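Minutes of the review meeting, Apr 26, 2023
Subject: the Cevitz hand-held gripper kit, offer from Plovance
Chair and minutes: Vilgot Bakke

1. The offer
Plovance offers the kit as a pair, with two grippers, cables and mounting plates. The price is 3211 for one pair, with support for 26 weeks. The offer is the same as in January, but the support was then only eight weeks.
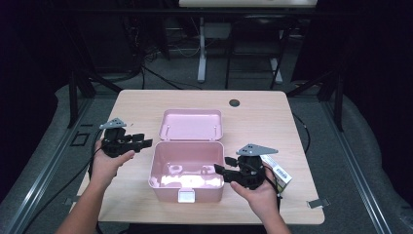

The trial task was discussed first. Zapata wishes that we test with objects which have a lid and a latch, as their own packing line has many of them. The pink box is suitable for this, with its hinged lid and the small latch tab in front, and one person can work on it from both sides with a gripper in each hand. It was agreed to keep this task for the rest of the trial.

2. Condition of the fingers
The meeting looked at the wear of the parts. Plovance writes that the fingers are good for 2000 closings, but says nothing about the strip between them.
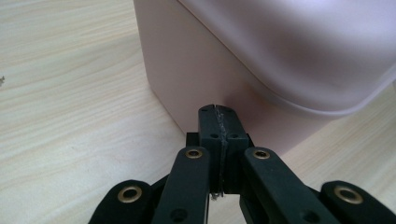
Fingertips at the corner of the box, with the gray strip in the seam.

The chair asked if pads can be ordered alone. According to the price list they come only with a full finger set. The meeting finds this not practical.

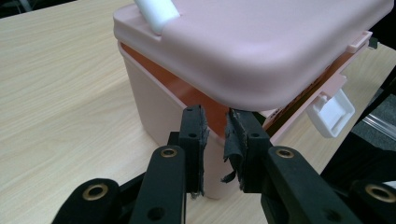

It was decided to ask Plovance for a price on pads only, and for a short instruction on how to change them. Imo should be asked for a second offer on the same terms.

3. Decision
No order is placed now. Vilgot Bakke writes to both suppliers. The matter is taken up again when the answers have come.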